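Keeping cardboard boxes in a room with overhead pipes

We took over the back unit at Flivcombe in September and I have 205 cardboard boxes of stock to store in it, mostly paper goods. The room has a high white ceiling with beams, and a bundle of white pipes runs up where the wall meets the ceiling. I have no idea which of them carry water. The landlord says they are fine. Can I stack under them, or do I need to leave that side clear? Shelving is not in the budget until next year.
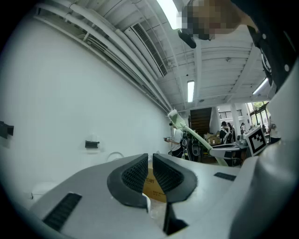 One of the boxes, with the pipes along the upper left.

The printing on the boxes is in Chinese and I can't read all of it, so if there are stacking limits on there I may have missed them.

Hui-mei Lo
Find out what the pipes are first. Some could be electrical conduit, and that won't drip on anything. Follow each one to where it ends, or ask the landlord for the plumbing drawing. If any of them carry water, keep paper off that side and use it for things that can get wet.

Whatever the answer, get the bottom row off the floor. We had a slow leak in our old place and lost 20 boxes, and the water came across the floor, nowhere near the pipe. Used pallets are cheap - our grocer gave us ours. Leave a gap of 2 inches at the wall so you can see behind the stack.

For the printing, look for a number next to a stack symbol on the side panels. Not every box has one. If yours don't, go by how the bottom box looks after a week.

Wormont
just put a tarp over it

Seyoum
A tarp will keep drips off, but don't wrap it tight around the bottom or the boxes get damp inside. I'd drape it over the top and leave the sides open. Heavy boxes at the bottom.

Comments

Brokar: Same setup in our unit. Half the pipes were conduit.

Wormont: mine has been under a tarp for years, no problem

Last updated October 16, 2019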